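How to Clean, Seal and Live With a Stone Countertop

I put off learning any of this for far too long. When we moved into the house on Rennie Street the kitchen came with a long marble counter that had been wiped down with whatever was under the sink for years and years, and I carried right on doing the same thing (vinegar and water, mostly, which my grandmother swore by for windows and which is a terrible idea for marble). By the time my neighbor Mahlet Berhe came over, ran her hand along it and gave me a look, there was a dull patch by the stove the size of a dinner plate. She works with stone for a living, so I made coffee and took notes, and most of what follows comes from that long afternoon and from a good deal of trial and error afterward.

Find out what you have

Marble and limestone react to acid. Granite mostly shrugs it off, and a lot of what gets sold as quartz is made with resin and never needs sealing at all. If you have the paperwork from the installer, wonderful! If you don't, pick a spot that stays out of sight, such as under the toaster or at the very back corner, and put one drop of lemon juice on it. Leave it for a minute and wipe it off. A faint dull ring means you have a stone that etches, and you should treat it as marble from here on.

Please do this test once and in one spot. I got curious and did it in several, and I have the rings to show for it.

What you need

A bottle of pH-neutral stone cleaner, or plain dish soap and warm water
Two soft cloths, one for washing and one for drying
Baking soda
Plastic wrap and painter's tape
A penetrating sealer made for natural stone
A pair of thin gloves

The day-to-day wipe

1. Clear off whatever is sitting out, and sweep the crumbs into your hand with a dry cloth. Grit is what scratches a polished surface, so don't skip straight to the wet cloth.
2. Put a small squirt of dish soap in a bowl of warm water. Too much soap leaves a film, and the film is what makes people think their stone has gone cloudy.
3. Wipe in long overlapping strokes from one end to the other.
4. Go over it again with clean water.
5. Dry it properly with the second cloth, right into the corners.

It takes me less time than loading the dishwasher. I do it after supper, and on Sunday I lift everything off and go all the way to the wall. 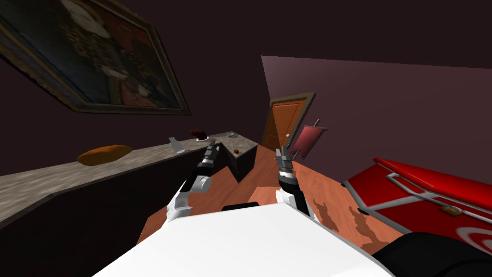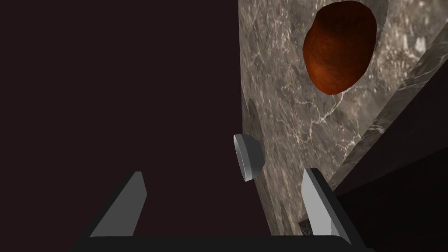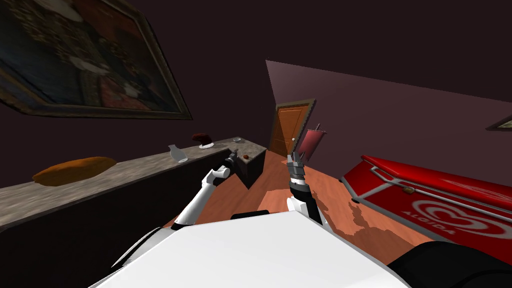
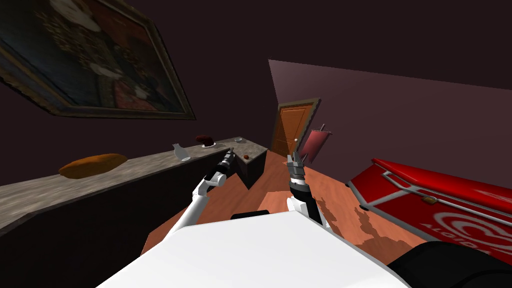 Getting a stain out

First work out whether you are dealing with a stain or an etch, because people mix these up all the time and then get cross with the baking soda. A stain is darker than the stone around it. Something has soaked in, usually oil, coffee or wine. An etch is lighter and duller, and you can often feel it with a fingertip. The method below is only for stains.

1. Wash and dry the area.
2. Mix baking soda with enough water to make a paste as thick as peanut butter. For an oily mark, Mahlet has me use a little dish soap in the mix as well.
3. Spread it over the stain and a bit past the edges, as thick as a slice of sandwich bread.
4. Cover it with plastic wrap, tape down the sides, and poke a few small holes in the top with a fork.
5. Go to bed. It needs a full day, and peeking does not help it along.
6. Take off the wrap, let the paste dry out completely, then lift it away with a plastic scraper and rinse.

If the mark is paler but still there, do it again. My worst one was olive oil and it took four rounds, with the family stepping around a taped-up square of paste the whole week and complaining about it.

For an etch, you can buy a marble polishing powder and rub it in by hand with a damp cloth. Small spots come up nicely. My dinner-plate patch was beyond me, and I had a man named Obsa Jemal out to hone it. He was finished before lunch, and I only wish I had called him sooner.

Checking the seal

Pour a spoonful of water on the counter and set a timer for 30 minutes. If the water is still sitting up in a bead, you're fine. If the stone underneath has gone dark, it's drinking, and it's time to reseal. Try this in a couple of places, especially by the sink, where the sealer always wears away first.

Resealing

1. Clean the whole surface the evening before and leave it bare overnight.
2. Open a window and put on your gloves.
3. Read the label on your sealer. The waiting time varies a great deal from one to the next, and the label wins over anything I say here.
4. Wipe on a thin, even coat, working in sections you can comfortably reach.
5. When the waiting time is up, buff off every bit that hasn't soaked in. Leftover sealer dries into a sticky haze and it is a real chore to remove.
6. Add a second coat if the label calls for one.
7. Keep water and food off it for a day.

I do ours every April, when it's warm enough to have the windows open.

A few habits worth having

Cut lemons and tomatoes on a board. Keep a tray under the oil and vinegar, since bottles drip down the side no matter how careful you are. Use a trivet, even for a pan you think has cooled. Blot a spill instead of wiping it, so you don't spread it farther along. And if you have guests who like to help in the kitchen, put the spray cleaner away before they arrive and leave the dish soap out where they'll find it.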